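Domora Completes Key and Access Record Changeover at Trustmont Housing Estate

TRUSTMONT — Domora, a property services firm, has completed the replacement of the mechanical key register at the Trustmont housing estate. The work covers 1123 apartments and 66 shared doors, including stair entrances, meter rooms, bicycle stores and roof hatches. All keys issued from April onward are recorded under the new numbering scheme.

The previous register was kept on paper at two separate site offices and used building names that changed twice during renovation. As a result, a single lock could appear under three different entries. The new register assigns one permanent number to each lock cylinder. The number stays with the cylinder position on the door and does not change when the cylinder itself is replaced.

Scope of the changeover

A total of 3893 keys were checked against the locks they were issued for. Keys that matched a current cylinder were entered in the register and tagged. Keys that matched no cylinder were set aside in sealed bags and will be held for 23 weeks before they are destroyed.

Tags carry the lock number only. They show no street address, building letter or apartment number, so a lost key cannot be traced to a door by the person who finds it. Colors mark the class of door and are used the same way at both site offices. Split rings are used throughout, and a worn ring is replaced at the time a key is returned.

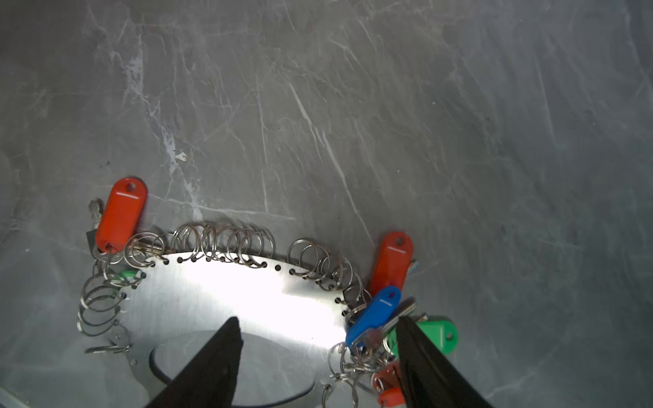
Cylinder specification

New cylinders were supplied by Rolside in a single profile with two lengths. Both lengths accept the same key blank. Apartment doors are keyed individually, and each apartment key also operates the stair entrance and bicycle store of its own building. Meter rooms and roof hatches are on a separate system and are not opened by any resident key.

Installation was carried out by Chornovol, the estate's locksmith contractor, between 8 a.m. and 4 p.m. Each cylinder was tested with the door open and again with the door closed. Where a door had dropped on its hinges, the strike plate was adjusted before the cylinder was signed off. Older mortise cases were kept where the bolt moved freely under hand pressure.

Residents received two keys per apartment. Additional keys can be ordered at either site office on presentation of the lease and a signed request form. Copies made elsewhere are not entered in the register and will not be accepted in exchange at the end of a lease.
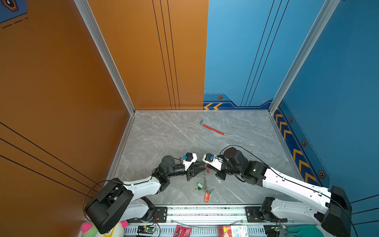
What should a resident do when a key is lost?

The loss should be reported to a site office the same day, with the lock number if it is known. The office marks the key as missing and orders a replacement cylinder if the key also opens a shared door. The cost of the cylinder is set out in the lease schedule.

Records and inspection

The register is kept in electronic form, with a printed copy locked in each site office and renewed monthly. Every issue, return and exchange is entered at the counter before the key changes hands. Entries cannot be deleted — corrections are added as a new line with the reason stated.

Shared doors will be inspected twice a year. Inspection covers cylinder play, closer speed, hinge screws and the condition of the strike. Graphite is the only lubricant approved for use in the new cylinders; oil and grease are not to be applied.

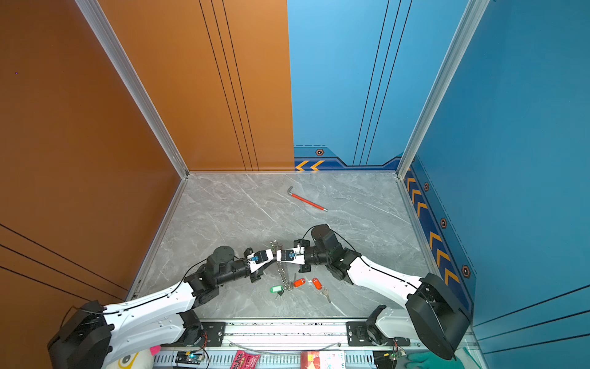
Orange and blue wall panels with metal corner posts.

About Domora

Domora manages keys, doors and entry systems for rental housing. Its services include lock surveys, register keeping and supervision of contractors.

Press inquiries may be directed to the Domora press office during business hours. Residents with questions about their own keys should contact their site office.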